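适用范围:Wisten 二期自动化单元设备采购前安全与条件核查
核查阶段:立项后、签约前
编制:设备规划科
核查负责人:Melahat Kılıçarslan
版次:八月稿,替代此前征求意见稿

# 采购前核查表及核查意见

## 一、填写说明

1. 本表用于协作机械臂、移动底盘及配套仿真软件的采购前核查。单价较低的夹具、线缆、备件按普通物资流程办理,不填本表。
2. 结论栏只填“符合”“有条件符合”“不符合”“不适用”。填“有条件符合”的,须在意见栏写明条件及责任单位。
3. 核查人不得以供应商口头答复作为结论依据。书面答复、图纸、试验记录及模型文件均可作为依据,并随表归档。
4. 凡涉及急停、防护距离、承重的条目出现“不符合”,暂停付款申请,待复核后恢复。

## 二、场地与基础条件

| 编号 | 核查内容 | 结论 | 意见 |
|---|---|---|---|
| A-1 | 安装区地面平整度记录齐全 | 符合 | 记录由厂务提供,已归档 |
| A-2 | 供电回路独立,具备上锁挂牌条件 | 有条件符合 | 配电箱尚缺挂锁附件,签约前由厂务补齐 |
| A-3 | 设备进场通道净宽满足包装箱尺寸 | 符合 | 按 Mokow 提供的装箱图核对 |
| A-4 | 安装区上方无妨碍机械臂全伸展的管线 | 有条件符合 | 东侧桥架需上移,费用列入土建,不列入设备 |
| A-5 | 网络点位与控制柜间距符合布线要求 | 符合 | 无 |
| A-6 | 应急照明覆盖操作位 | 不符合 | 现有灯具只覆盖走道,须增设 |

A-6 虽不在第一条第四款所列暂停付款的范围内,仍应在设备通电前整改完毕。厂务已答复可与桥架改造同期施工,核查组同意,但要求施工单列明灯具位置,不得以“按现场情况”代替。

## 三、机械臂与末端执行器

| 编号 | 核查内容 | 结论 | 意见 |
|---|---|---|---|
| B-1 | 供应商提交风险评估文件 | 符合 | Mokow 与 Ateş 均已提交 |
| B-2 | 急停回路为硬件回路,图纸可查 | 符合 | 两家图纸均可追溯至端子号 |
| B-3 | 断电后机械臂保持姿态或受控下降 | 有条件符合 | Ateş 仅有文字说明,须补试验记录 |
| B-4 | 夹爪夹持力可限定并可锁定参数 | 符合 | 参数锁定须由两级口令控制 |
| B-5 | 末端线缆有防拉脱措施 | 有条件符合 | Mokow 样机采用扎带固定,正式供货须改为线夹 |
| B-6 | 备件供应期写入合同 | 不符合 | 两家合同草案均未载明年限 |

关于 B-3:Ateş 技术代表在交流会上口头确认满足要求。依照填写说明第三款,该答复不作依据。补交记录应注明负载、臂展和断电时的运动速度,三者缺一即退回。

关于 B-6:建议由采购科统一提出合同条款,避免两家以不同口径报价,影响比价。

## 四、仿真软件与作业场景模型

二期单元拟先在仿真环境中完成家具类工件的取放与避碰验证,再购置实体设备。软件许可和场景模型制作费一并纳入本次预算,故同样列入核查。模型由 Skustska 承制。

| 编号 | 核查内容 | 结论 | 意见 |
|---|---|---|---|
| C-1 | 许可方式与使用席位写明 | 符合 | 按浮动许可报价 |
| C-2 | 木制件外形尺寸与实物图纸一致 | 有条件符合 | 立柱与面板的相对位置须附尺寸表 |
| C-3 | 碰撞体与可视模型分别交付 | 不符合 | 现仅交付可视模型 |
| C-4 | 近距离视角下物体边界可辨识 | 有条件符合 | 见下文意见 |
| C-5 | 材质贴图来源及授权说明齐全 | 符合 | 已提交授权清单 |
| C-6 | 模型可导出为通用格式 | 符合 | 已试导出并复核 |

C-4 一项的核查方法,是将虚拟视点置于工件近旁,查看木制件之间的接缝、转角及后方物体能否区分。木纹方向属于辅助判别条件,不得作为唯一条件。

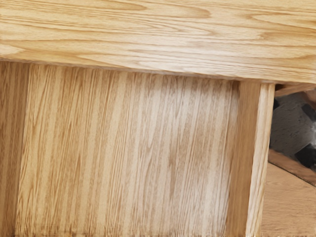 图 1 仿真画面:浅色木制构件近景,上方横板与其下竖纹面板相接,立柱右侧可见深灰色物体。

核查组对该视角提出以下意见:

- 横板与面板的木纹走向相互垂直,接缝处有较窄的阴影,两构件可以区分,此项可接受。
- 立柱右侧开口内的深灰色物体轮廓模糊,其上两处黑色部件仅凭画面不能确认用途。承制方须提交物体清单,逐一写明名称及是否参与碰撞计算。
- 开口下方的浅色木质表面带有弧形边缘。该表面与立柱的前后距离应以模型坐标为准,不得由画面目测。
- 画面光照均匀,阴影较浅。实际车间照明条件与此不同,视觉算法验收应另设强侧光和低照度两组工况。

C-3 未整改前,不得以仿真结果作为防护距离计算的输入。承制方提出可由本单位自行生成碰撞体,核查组不予采纳:一则工作量未列入预算,二则责任界面不清。

## 五、预算与合同条件

| 编号 | 核查内容 | 结论 | 意见 |
|---|---|---|---|
| D-1 | 报价含运输、安装、调试 | 有条件符合 | Ateş 报价未含卸货吊装 |
| D-2 | 培训课时写入合同 | 符合 | 操作与维护合计 20 课时 |
| D-3 | 软件年度维护费单列 | 符合 | 首年费用已计入 |
| D-4 | 不可预见费不超过规定比例 | 符合 | 无 |
| D-5 | 付款节点与验收节点对应 | 不符合 | 草案到货即付大部分货款,须调整 |
| D-6 | 安全附件列入设备总价 | 有条件符合 | 光幕已列入,安全地毯未列入 |

主要预算科目如下,单位为千元:

| 科目 | 申报额 |
|---|---|
| 机械臂、底盘及安装调试 | 2,300 |
| 仿真软件许可与场景模型 | 351 |
| 安全附件及现场改造 | 166 |

安全附件及现场改造一项尚未包含安全地毯与新增应急照明,申报部门应补充询价后重新提交。不得从机械臂科目中调剂,亦不得以取消光幕的方式抵扣。软件科目中的模型制作费须与许可费分开列示,以便 C-3 整改期间单独暂缓支付。

关于 D-5,建议将付款分为签约、到货、试运行合格、质保期满四个节点,其中试运行合格节点的付款比例不低于到货节点。试运行期间发生急停回路故障的,试运行时间重新计算。

## 六、待整改事项

- [ ] A-2 配电箱挂锁附件补齐(厂务)
- [ ] A-4 东侧桥架上移,单独立项(厂务)
- [ ] A-6 操作位应急照明增设(厂务)
- [ ] B-3 断电保持试验记录(Ateş)
- [ ] B-5 末端线缆改用线夹,写入技术协议(Mokow)
- [ ] B-6 备件供应年限条款(采购科)
- [ ] C-2 构件尺寸表(Skustska)
- [ ] C-3 碰撞体模型(Skustska)
- [ ] C-4 物体清单及补充光照工况(Skustska)
- [ ] D-1 卸货吊装费用确认(Ateş)
- [ ] D-5 付款节点调整(采购科、财务科)
- [ ] D-6 安全地毯询价(设备规划科)

## 七、核查结论

本次核查结论为“有条件符合”。在 C-3、D-5 两项关闭之前,不进入合同会签。其余事项可与合同谈判同步办理,最迟于设备进场前关闭。

各责任单位提交整改材料时,应在文件首页注明对应编号。同一文件涉及多个编号的,逐项标明页码。复核由原核查人办理;原核查人不能到场的,由设备规划科书面指定代理人,代理人不得为报价评审成员。

核查负责人:Melahat Kılıçarslan
会签单位:厂务、采购科、财务科
附件:供应商风险评估文件、急停回路图、装箱图、材质授权清单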